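Print this page | E-mail this page

What Is a Share?

By Marlina Harahap
May 11, 2025

A company needs money before it can sell anything. It must rent a building, buy machines, and pay workers. One way to get that money is to borrow it from a bank. Another way is to sell shares.

A share is a small part of a company. A person who buys one is called a shareholder and owns that part of the business. 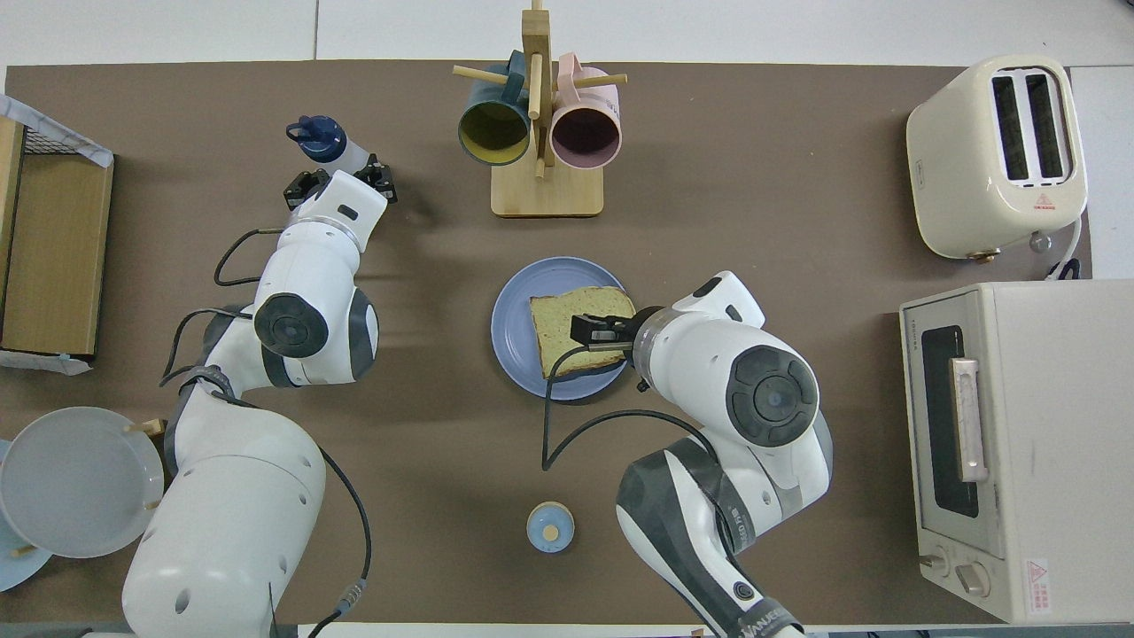
A slice on a round plate.

Suppose a company called Fillau makes kites in the town of Clestthorpe. Fillau divides itself into 76 equal shares. Lau buys one share for $3. Lau now owns one seventy-sixth of Fillau. This does not mean Lau can walk in and take a kite home. The kites belong to the company until they are sold.

Why do prices change?

The price of a share is set by buyers and sellers. If Fillau sells many kites in January, more people may want to own part of it. They may offer $7 for a share. If Lau sells at that price, the profit is $4. If the kites sell badly, buyers may offer only $2, and selling then would mean a loss of $1.

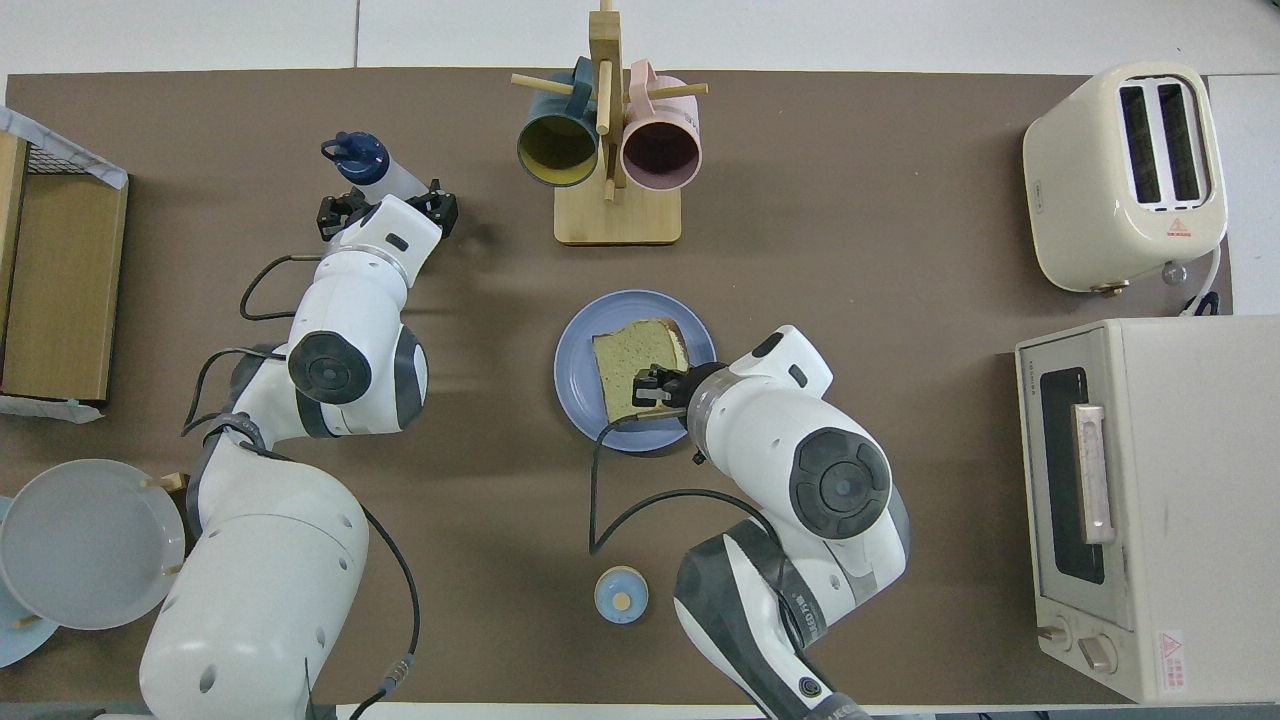
A company can also create new shares after it has started. Fillau might do this to pay for a second workshop in Ovstead. Each old share is then a smaller part of the whole company. Look at the slice on the blue plate, with its golden crust. If it were one share out of a whole loaf or cake, cutting that same loaf or cake into more pieces would make each piece thinner. This is called dilution. The new money may help the company grow, so a smaller part can still end up being worth more — or it may not.

What is a dividend?

Some companies pay part of their profit to shareholders. This payment is a dividend. Every share of the same type receives the same amount. A company may also keep its profit and spend it on new equipment.

Words to know

Profit: money left after all costs are paid.
Shareholder: a person or group that owns shares.

Contact us | Copyright 2025 | Back to top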